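Solveig Backlund
@solveigbacklund
18/09/2025

1/ I moved into a 387 square foot apartment in April and had to get rid of most of my kitchen. A few people asked what I kept and what I let go, so this is a thread on that.

2/ Pots first. I had nine. I kept a small saucepan and a big one with a lid. I have not missed the steamer, the double boiler or the fondue pot. I do miss the stockpot in soup weather, but there is no shelf in this place tall enough for it.

3/ Plates and bowls: four of each. If more than four people come over, we eat out of mugs. Vilmos had chili out of a measuring cup last month and asked for seconds.

4/ Small appliances are the hard part. The counter is 47 inches long and the sink takes up a good piece of that. The toaster stayed. The blender went to my sister. The rice cooker lives in the closet with my boots.

5/ Spices. I threw out everything I couldn't remember buying. If you haven't opened the cardamom in 2 years, you can get it again in a small bag when you need it. Mine are now in flat tins on the side of the fridge.

6/ I sold what I could at the building's yard sale and made 50 dollars. The waffle iron went first. The bread machine didn't go at all, even when I marked it free, and I ended up driving it to the thrift store on Stonitz Road.

7/ Cutting tools. I had a full block and used maybe a third of it. I kept a cleaver, a paring knife, a bread knife and a peeler. A wide blade is good for cabbage and squash, and you can carry chopped onions to the pan on it. The steak knives are gone. So is the electric carver my uncle gave me.

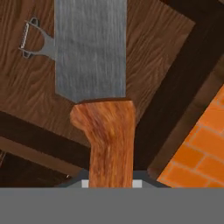 8/ Food storage. Match every lid to a container before you pack. Any lid without a container goes, any container without a lid goes. I lost more than half of mine this way and the cabinet finally closes.

9/ Things I got rid of and had to buy again: a colander, a can opener, oven mitts. Check those before you drop off the last box.

10/ Ronja asked about baking stuff. One sheet pan, one loaf pan, one mixing bowl. Measure your oven before you keep a sheet pan. My old one was too wide for this oven by an inch, so it's a boot tray now.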